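Chapter 6

Comparing Grippers and Camera Positions

Learning aims

By the end of this chapter you should be able to:
set out a fair comparison between two grippers on the same arm;
explain how the position of a camera limits what a controller can use;
record a trial so that another person could repeat it;
recognise when a difference between two results is too small to report.

6.1 Why comparison is difficult

A gripper is seldom chosen on its own. It is chosen together with an arm, a controller and one or more cameras, and a change to any one of these alters the behaviour of the rest. A narrow finger may reach behind a handle that a wide finger cannot, yet the same finger may turn a round object as it closes. If the camera was moved at the same time as the fingers were changed, the results cannot show which change mattered.

The method used in this chapter follows the bench procedure drawn up by Sum-yee Chiang and Ilse Postma for the Teltar teaching laboratory. Its central rule is that one part is changed at a time. The objects, the table, the lighting and the starting pose of the arm are fixed before the first trial and are checked again after the last.

6.2 The kitchen bench

Household tasks make useful tests. Kitchen objects differ greatly in shape and stiffness, and most readers already know how each should be held. Bowls and plates must be gripped at the rim. A bottle lying on its side may roll. An oven door asks for a different kind of movement altogether, in which the hand must follow a curved path without losing the handle.

In the exercises you will compare two sets of fingers, referred to as the Brudow and the Gekgate patterns. Each set is given 30 trials on picking and placing and a further 30 on the oven door. A trial ends when the task is complete, when the object is dropped, or when the operator stops the arm. All three endings are recorded. Trials stopped by the operator must not be removed from the record, even where the cause seems plain.

6.3 Camera positions

Two kinds of view are considered. A fixed camera shows the layout of the table and the path of the arm, but the arm may hide the object at the moment of contact. A wrist camera moves with the gripper and keeps the fingers in sight, although objects close to it may fill much of the view or appear blurred. Kai-wen Lau compared the two in an earlier study of 264 trials and found that operators watching only the wrist view approached handles more slowly. The reasons are discussed in section 6.5.

When studying Figure 6.1, consider which objects could be named with confidence from each view, and which would need a second camera. Note your answers before reading further, as they will be used in the first exercise.

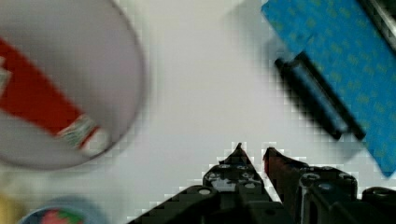
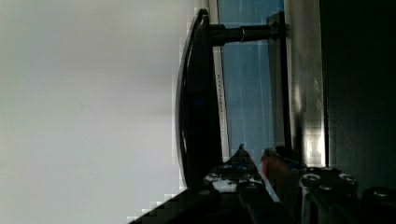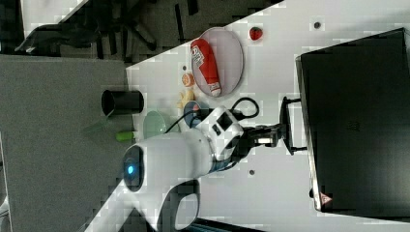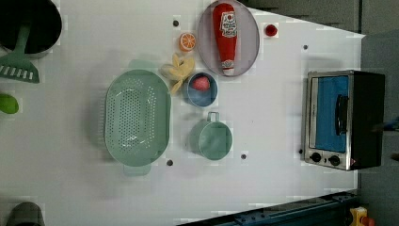 Figure 6.1 Views of the kitchen bench. The first two are from the wrist camera.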